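나무 식탁을 오래 쓰는 집들

새 식탁을 들이고 처음 몇 달은 누구나 조심한다. 컵받침을 꺼내고, 냄비 밑에 수건을 접어 깐다. 반년쯤 지나면 컵받침은 서랍으로 들어가고 물 자국이 하나둘 생긴다. 그때부터 식탁을 어떻게 대하느냐에 따라 십 년 뒤의 모습이 달라진다.

이번 호에서는 원목 상판을 오래 쓰는 방법을 다룬다. 비싼 가구를 고르는 법은 다루지 않는다. 이미 집에 있는 식탁, 중고로 사 온 책상, 부모님 댁에서 가져온 밥상을 기준으로 썼다.

마감부터 확인한다

관리법은 나무 종류보다 마감에 따라 갈린다. 크게 보면 표면에 막을 만드는 도막 마감과 나무 속으로 스며드는 오일 마감이 있다. 우레탄이나 래커를 올린 상판은 물을 튕겨 내고 손이 덜 간다. 대신 한번 깊게 긁히면 그 부분만 고치기가 어렵다. 오일을 먹인 상판은 물과 기름에 약하지만 긁힌 자리를 사포로 갈고 다시 바르면 주변과 비슷해진다.

구분이 어려우면 눈에 띄지 않는 구석에 물을 한 방울 떨어뜨리고 십 분을 기다린다. 물방울이 동그랗게 남아 있으면 도막이 살아 있을 가능성이 높다. 나무 색이 짙어지며 스며들면 오일 마감이거나 도막이 닳은 것이다. 오일을 바른 지 얼마 안 된 상판도 물을 튕기므로, 이 방법만으로 단정하지는 말자. 구입처에 물어볼 수 있다면 그쪽이 빠르다.

주방 가구를 만드는 공방 헤르코브(Herkov)는 작년부터 납품하는 식탁 밑면에 마감재 이름과 마지막 도장 시기를 적은 종이를 붙인다. 고객 문의의 상당수가 “우리 집 식탁에 무엇을 발라야 하느냐”는 질문이었기 때문이다. 공방에서는 종이를 떼지 말고 새로 바를 때마다 그 아래에 덧써 달라고 부탁한다. 이사할 때나 중고로 넘길 때도 쓸모가 있다고 한다.

매일 닦는 법

평소에는 물기를 꼭 짠 면 행주로 닦고 마른행주로 한 번 더 훔친다. 나뭇결 방향으로 닦으면 된다. 기름이 묻었으면 중성 세제를 물에 몇 방울 풀어 쓰고, 세제가 남지 않게 다시 닦는다. 매직 스펀지라고 부르는 멜라민 스펀지는 피한다. 아주 고운 사포와 같아서 광택이 있는 도막은 뿌옇게 되고 오일 마감은 그 자리만 하얗게 뜬다.

알코올이 든 소독 티슈도 문제가 된다. 래커는 알코올에 약해서 끈적해지거나 얼룩이 남는다. 아이가 있는 집에서 식사 전마다 소독 티슈로 닦다가 한쪽 자리만 색이 빠진 경우를 여러 번 봤다.

식초와 베이킹소다는 인터넷에서 자주 권하지만 원목에는 권하기 어렵다. 참나무처럼 탄닌이 많은 나무는 알칼리에 닿으면 색이 어두워진다. 젖은 철 수세미를 올려 두어 생기는 검은 자국도 탄닌이 철과 만나 생긴다.

흰 자국과 검은 자국

뜨거운 그릇을 놓았다 치운 자리에 하얀 동그라미가 생겼다면 대개 도막 안에 습기가 갇힌 것이다. 며칠 두면 저절로 옅어지기도 한다. 그대로면 마른 면 수건을 덮고 다리미를 가장 낮은 온도로, 스팀 없이 몇 초씩 대었다 뗀다. 한 번에 오래 누르면 도막이 상한다. 댈 때마다 수건을 들춰서 확인한다.

검은 자국은 다르다. 물이 나무까지 들어갔다는 뜻이고, 닦아서는 없어지지 않는다. 상판을 갈아 내거나 옥살산으로 표백해야 하는데, 옥살산은 장갑과 보안경이 필요하고 환기도 해야 한다. 처음이라면 업체에 맡기는 편이 낫다. 식탁 수리 업체 신디벤트(Cindivent)의 안내문에도 검은 얼룩은 사진만 보고 견적을 내지 않는다고 적혀 있다. 얼룩의 깊이는 갈아 보아야 안다.

집에서 하는 사포질

오일 마감 상판은 집에서도 손볼 수 있다. 사포는 120번으로 시작해 180번을 거쳐 240번으로 끝낸다. 상처가 얕으면 180번부터 해도 된다. 사포를 나무토막에 감아서 쓰고, 결 방향으로만 민다. 상처 난 곳만 문지르면 그 자리가 움푹해지므로 힘을 약하게 주면서 넓게 간다. 무늬목을 붙인 상판은 표면의 나무가 종이처럼 얇아서 금방 속이 드러난다. 옆면의 나뭇결이 윗면과 이어지지 않으면 무늬목인지 의심해 본다.

가루는 청소기로 빨아들이고 물기를 꼭 짠 천으로 닦은 뒤 완전히 말린다. 오일은 얇게 펴 바르고 제품에 적힌 시간만큼 두었다가 남은 것을 전부 닦아 낸다. 많이 바른다고 더 보호되지 않는다. 덜 닦인 오일은 며칠이 지나도 끈적거리고 먼지가 붙는다.

오일을 닦은 천은 뭉쳐서 버리면 안 된다. 건성유는 굳으면서 열을 내고, 뭉친 천 속에 그 열이 쌓이면 저절로 불이 붙을 수 있다. 물에 푹 적셔 뚜껑 있는 금속 통에 넣거나, 바깥에서 한 장씩 펴 완전히 말린 뒤 버린다.

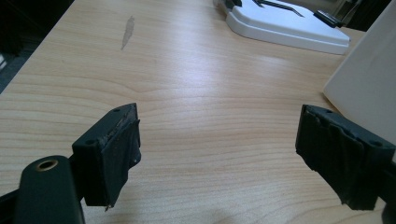 밝은색 나무 상판. 나뭇결이 그대로 드러나 있다.

햇빛과 습도

밝은 나무는 햇빛을 받으면 누렇게 변하고, 호두나무 같은 짙은 나무는 오히려 옅어진다. 창가에 둔 식탁은 한쪽만 색이 달라지기 쉽다. 계절이 바뀔 때 식탁을 반 바퀴 돌려 놓으면 차이가 덜하다. 식탁보나 유리 매트를 늘 깔아 두는 집에서는 걷어 냈을 때 경계선이 보인다. 가끔 걷어 두고 쓰는 것이 좋다.

습도는 갈라짐과 휘어짐에 영향을 준다. 우리나라 아파트는 겨울 난방 때 실내가 매우 건조하고 장마철에는 반대가 된다. 원목은 그 사이에서 줄었다 늘었다 한다. 상판과 다리 틀을 잇는 철물이 길쭉한 구멍에 나사로 걸려 있는 것도 나무가 움직일 여유를 주기 위해서다. 흔들린다고 이 구멍에 목공 본드를 채우면 다음 겨울에 상판이 갈라질 수 있다. 바닥 난방이 들어오는 자리에 좌식 밥상을 두고 쓴다면 안 쓸 때는 세워서 보관한다.

맡길 때 드는 비용

베르무데스(Bermúdez) 공방은 4인용 식탁의 상판 연마와 오일 마감에 작업일로 6일을 잡는다. 갈아 내는 일은 하루면 끝나고 나머지는 마르는 시간이다. 운반비는 따로 받는다. 봄 이사철인 4월에는 예약이 밀리는 편이니 급하지 않으면 피하는 것이 좋다.

직접 하겠다면 공구를 빌리는 방법도 있다. 공유 작업실 도브니스(Dovness)는 회원에게 원형 샌더와 집진기를 빌려주고, 큰 상판을 올릴 수 있는 작업대도 내준다. 처음 쓰는 사람은 자투리 나무로 연습을 한 뒤에 상판을 만질 수 있다. 샌더를 한곳에 세워 두면 둥근 자국이 남고, 이 자국은 오일을 바르고 나서야 또렷하게 보인다.

오일을 다시 바르는 주기는 정해져 있지 않다. 매일 세 끼를 차리는 식탁과 주말에만 쓰는 식탁이 같을 수 없다. 표면이 푸석해 보이고 물이 금방 스며들면 바를 때가 된 것이다. 자주 앉는 자리와 팔꿈치가 닿는 가장자리부터 먼저 마르니, 그쪽을 만져 보고 정하면 된다.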